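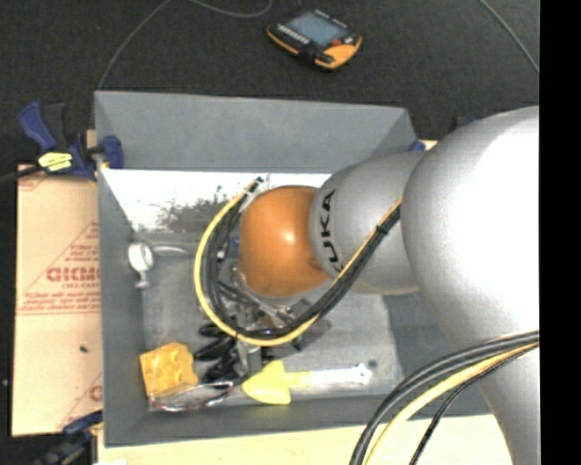
KUKA over the gray bin, yellow trowel next to the gripper.

Is the Witov gripper worth it over a plain two-finger one?
Posted by Brisa Palacios, 3 Feb 2022

We pick mixed junk out of a bin: a foam-looking block, a trowel, a coiled black thing, a clear loopy thing that lies flat by the wall. The Hanilon rep says the Witov gripper will handle "1,000 picks without a miss." I've had the loaner since December and I don't buy it. I ran 40 picks per gripper, same bin, same arm. The Witov missed the clear item nearly every time. Is that the gripper, or is my camera just not seeing it? Also, how do you all route cables at the wrist? Ours make a big loop and I worry about snags.

Mekdes Woldegiorgis
40 picks won't tell you much if you left the bin laid out the same way. Shuffle between picks and log the misses by item. And split the test: jog the arm to the clear piece by hand with the pendant and close the gripper. If it holds, your camera is the problem. My bet is the camera, clear plastic is awful for depth. I would ask Hanilon what was in the bin for those 1,000 picks. When I asked Muline the same thing about theirs it was all cardboard boxes.
On cables, a loop is fine if it clears the bin wall with the wrist fully turned. Run it at 20 percent speed and watch it before you trust it.

cuevas_fan64
we have the Cuevas one, works great, never had a problem. just get that

Brisa Palacios
Never had a problem picking what, though? Mekdes, will try it by hand first. The rep wants the loaner back so it'll have to be quick.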